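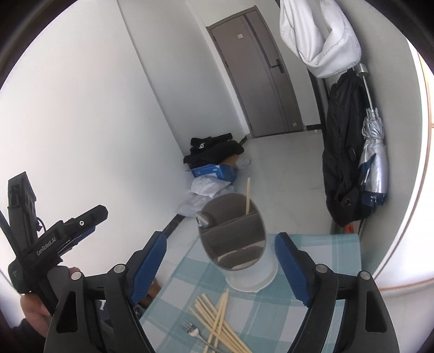
## Why does a mirror flip you around?

OK quick one. Stand in front of a mirror. Raise your right hand. Your mirror twin raises the hand on the same side. But if the twin was a real kid facing you, that would be their LEFT hand. Weird, right?

So what did the mirror flip? Left and right? Nope. Your head is still at the top. Your right hand is still over on the right side. The thing that got swapped is front and back. You look into the mirror, the twin looks out. That's all it did.

Try it with a word. Write JAMBY on thin paper and hold it up to the mirror. Backward! Now look at the paper from behind, with a lamp shining through. Backward the same way. You turned the paper around to show it to the mirror, so you did the flipping yourself. Sneaky.

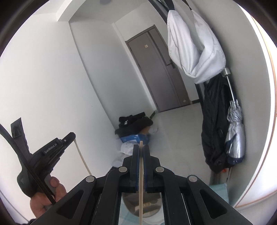 ## How light bounces

Light goes in straight lines. Hits something, bounces off. A ball rolled at a wall does nearly the same thing: roll it straight, it comes straight back. Roll it at a slant and it leaves at the same slant, going the other way.

A wall is bumpy if you look realy close. Light goes off every which way, so no picture. Mirror glass is super smooth with a thin layer of shiny metal behind it. The light stays in order. Picture!

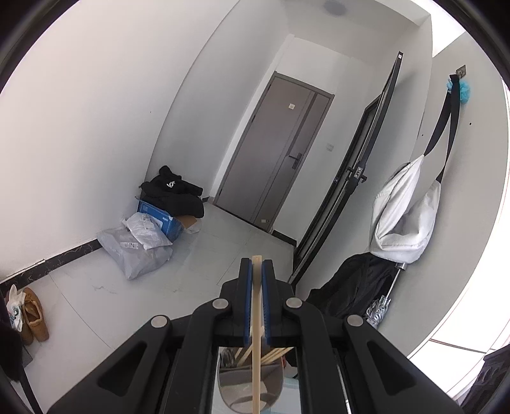 Still water works too. Go to a pond when there's no wind, then drop in a pebble. Bumps! Picture all wobbly.

## Spoon test

Grab a shiny spoon. Look in the scooped side: upside down you. Flip it over: right side up, but tiny. Curved mirrors send the light off in diferent directions, and your face gets squashed or turned over.

Next time: why ambulances have backward writing on the front. (Hint: think about the car ahead.)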